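Home News Programs Residents Publications Contact
14/01/2018 | By Honeylyn Navarro
Filed under: Housing and Community Life

The Galang Residence has housed families in short-term need for many years, and for most of that period its handbook had nothing to say about sleep. The revised edition, in force since November, gives the subject a chapter of its own. Mark Anthony Talavera, who directs resident services at Galang, agreed to discuss the change with this publication at the Bostine office.

Mr. Talavera explained that the revision began with the complaint register. "We received 41 written complaints in a single year, and 18 of them concerned the hours between ten at night and six in the morning," he said. "The staff had been treating each one as a dispute between neighbors. When we read them together, we saw that the building itself was at fault in many cases." 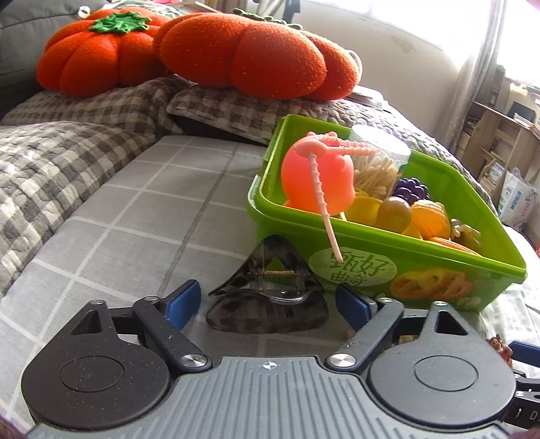 Vol. 18, No. 2

The faults he described are ordinary ones. Corridor lights remained at full strength through the night. Doors on the second floor closed with a bang. The laundry room, which shares a wall with four bedrooms, had no closing hour. Under the new policy the corridor lights are lowered at nine, the doors have been fitted with slow closers, and the laundry room is locked at half past eight.

The Residence set aside $2,000 for the work and spent $1,740. Mr. Talavera noted that the balance has been kept for window shades on the Gadley Street side, where a streetlamp stands level with the upper rooms.

Asked whether families had welcomed the earlier laundry hours, he replied that opinion was divided. "Parents who work late shifts objected, and they were right to object. We had written the rule with the day worker in mind. A resident who comes home at eleven has the same claim on clean clothes as anyone else." The rule was amended after six weeks. Residents on late shifts may now sign for the key and use the machines between noon and three, when the room had previously been reserved for staff.

The chapter also addresses bedtime for young children, a matter on which the Residence had been reluctant to give advice. Mr. Talavera was careful to describe this section as guidance. It suggests a fixed hour, a short routine repeated in the same order, and a bed that is used in the evening for settling down. It does not forbid anything. "A family living in one room cannot keep play and rest apart as a family in a house can," he said. "The bed is the sofa and the table as well. Our guidance had to begin from that fact." 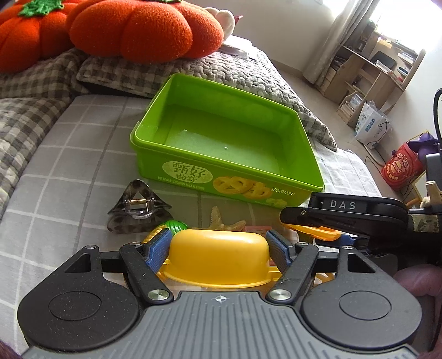
Vavar, a mother of two who read the chapter in draft, told the Residence that the suggested hour of half past seven was too early for any child whose parent returns at seven, and asked that the figure be removed. It was. The printed text now recommends that each family choose its own hour and hold to it on weekends.

Mr. Talavera acknowledged that the effect of the changes cannot yet be measured. Complaints are still being entered in the register, and a full year will be needed before the two sets can be compared. He expects the noise from the boiler room to remain the principal difficulty. Replacement of the pump has been requested under the next capital budget, and no date has been given for the work.

Copies of the revised handbook may be obtained from the front desk at Galang or from the Bostine office during regular hours. Residents who wish to comment on the chapter are asked to do so in writing.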